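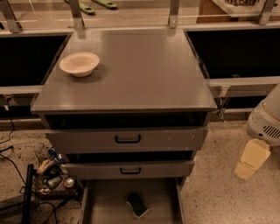
16 March 2022. Started writing down the reset rules for the drawer tasks, mainly because the only copy of the old ones was a sticky note and it has gone wherever sticky notes go. The task card for the Mersha arm says "begin with drawer open." Fine. Which drawer, and how open? With the gray cabinet's three drawers each pulled out to a different degree and the sponge lying in the bottom one, I can defend that as a legal start state or throw it out, depending on how I read one line of our own card. A standard that lets me do both before coffee needs work.

Draft rules, version whatever:

1. Every drawer gets a written start position. "Closed" means face against the body of the cabinet. "Open" means pulled to the stop. Anything in between needs a measurement, and the tape measure lives on the hook, in theory.

2. Objects get a start zone, plus a note on which face is up if the object has faces. A sponge has a scouring side and a soft side and grips differently on each. Dravivum's grader has been treating them as the same thing since July and then complaining about variance.

3. If the bowl is on the cabinet top at the start, say so on the card. If it isn't part of the task, it's still on the card, as a bystander. Knocking over a bystander counts as a fault. I lost this argument once and intend to keep having it.

4. Cables and floor bins out of the base's travel. Tape the line. Kuvodstead has a lovely rule about this, 4 pages long, and I have yet to see their tape.

5. No one reaches into the cell while the arm is enabled. No exceptions for "just nudging it." Hit the stop, nudge, re-enable, log it. A nudge that isn't logged voids the run.

On batch size: Zilwood wants 2,000 runs before they'll look at a failure rate. I'd take 100 with clean resets over that pile any day, and said so in the margin of their spec — politely, in pencil. Compromise for now is blocks of 100, with a reset check between blocks and the start positions re-measured each time.

Still open:
- does drawer friction need a number, or do we go on calling it "sticky-ish"
- chipped paint on the top drawer front: leave it, or touch it up and change what the vision model sees? Leaning leave it.
- who signs off a reset when you're alone in the lab. Signing your own feels like grading your own spelling test.

Card template is half done. Column widths are terrible, will fix

Search notebook entries Go
3 comments | 0 shares
Contact | © 2022 | Back to top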